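8/16/24

The Prullbridge Assembly rose at a quarter past seven this evening, having passed the Clinics (Notice and Access) Bill at its final reading. I record the sitting here while the order of business is still fresh, as I have done for each stage of the Bill since it was introduced in April.

The House met at two. The first hour was given to petitions, of which there were 11, and all but one concerned the Bill. The longest came from residents of Salach, who asked that the rural exemption in clause 4 be kept. The petition was received and ordered to lie on the table, which under our rules means it will be printed and no more.

Debate opened on the amendments held over from the last sitting. The substance of the Bill is by now well known. It requires any clinic offering termination of pregnancy to be registered with the health department, fixes the period of notice before a procedure, and sets out who may grant an exception to that period. The disagreement has been almost wholly over the last of these. As introduced, the Bill called for the signatures of two doctors in every case. The amendment before us today reduced this to one doctor where the patient lives beyond a set distance from a registered clinic.

I had expected the distance to be settled quickly. It was not. The drafting office had prepared the clause with a figure of 103 kilometres, measured by road, and a member for the northern seats asked on what basis it had been chosen. The reply from the front bench was that it represented the distance from Salach to the clinic at Prallville. Several members then observed that a general law ought not to be drawn around a single town. The point was fairly made, but no other figure was put forward and the clause stood.

The second group of amendments dealt with the protest zone outside clinic entrances. I found this part of the debate better conducted than the first. Members on both sides spoke briefly and kept to the text. The final wording allows silent gatherings outside the zone and leaves the marking of the zone to the district councils. Prallville has already said that it will mark its own before the end of the year. Marulanda has not replied to the department's letters, and a second was sent last week.
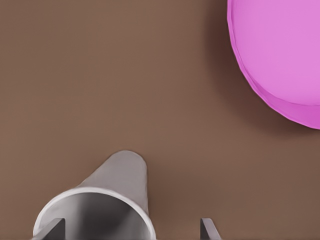 Marulanda district council had in fact answered by message during the tea interval, and the answer was read into the record by the Clerk: the council does not dispute the Assembly's right to make the law, but it has no registered clinic within its boundary, it sees no purpose in marking a zone around a building that does not exist, and it would be grateful if the department would stop asking it for a plan. We would rather be told what the Bill will cost us in transport, since our residents are the ones who will be travelling.

The House received this with some laughter, which I thought misplaced. The question of transport was raised at committee stage and set aside on the ground that it belonged to the budget. It will have to be faced when the budget comes. I have made a note to ask the finance clerks whether the present travel grant may be used for medical journeys of this kind, or whether the rules confine it to hospital appointments. My recollection is that they do, but the rules were revised two years ago and I do not have the new text at hand.

We returned from tea at half past four. Third reading speeches were limited to five minutes each — a limit observed by most. Those in favour said that the law as it stands is uncertain, that doctors have been acting without clear guidance, and that a registered system would at least be open to inspection. Those against were of two kinds and sat some way apart. One group held that the notice period would cause harm and should be struck out altogether. The other held that the Bill did not go far enough and that the exceptions would swallow the rule. It is an odd thing to see them enter the same lobby, and they did not appear to enjoy it.

The division was called at ten minutes to seven. There were 143 members present and voting. The Bill was carried, with a smaller margin than at second reading, and the Speaker declared it passed. There was some noise from the public gallery, which was asked to be quiet and for the most part was.

The Bill now goes to the Governor for signature. The registration clauses take effect on signing. The notice period takes effect on the date the department appoints, and the department has given no indication of when that will be. I would expect a challenge in the courts before then. Two of the speeches against were, to my ear, written with a judge in mind, and referred more than once to the wording of the founding charter.

Matters outstanding from today: the corrected print of clause 4, in which the words 'by road' appear twice; a formal reply to Marulanda; the travel grant question, as above; and the return of the petition sheets from Salach, several of which were handed in without the cover page. The officers of the table have been told to expect the corrected print by noon tomorrow.

I walked back by the river, the Assembly car having gone on to Prallville with the front bench papers. The lights in the department offices were still on as I passed. Papers for the water charges debate had been left at the lodge for me, and I have read the first part of them — the remainder must wait until morning.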